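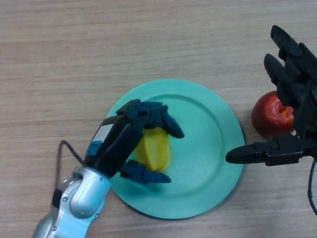 La combinaison Kisport Inthanon est notre modèle karting le plus demandé, et si nous prenons le temps de vous en parler un peu longuement, c'est que nous la portons nous-mêmes tous les étés à Hurkden, du premier tour de chauffe jusqu'au dernier plateau de juillet. Le tissu extérieur respire bien, les coudes et les genoux sont doublés, et la ceinture se règle sans avoir à retirer les gants (un vrai bonheur quand le commissaire vous appelle en prégrille !). Côté coloris, le jaune vif tire sur le doré le long des coutures, un peu comme la carambole posée sur son assiette vert menthe, et il se repère de loin à la sortie des virages.

Bernd Albers, qui prépare les châssis de l'écurie Fatovura, en a usé 2 en presque 5 saisons, et il nous a soufflé l'idée du col plus bas, bien plus agréable avec une minerve. Merci à lui !

Tailles : du 140 enfant au 60 adulte
Coloris : jaune, bleu nuit, gris
Entretien : lavage à 25 degrés, à l'envers, fermeture remontée, sans sèche-linge
Référence : Inthanon 978

Si vous hésitez entre deux tailles, prenez la plus grande, surtout pour un jeune pilote qui grandit encore, et écrivez-nous avec vos mesures de buste et d'entrejambe : nous répondons à tout le monde, parfois un peu tard les soirs de course.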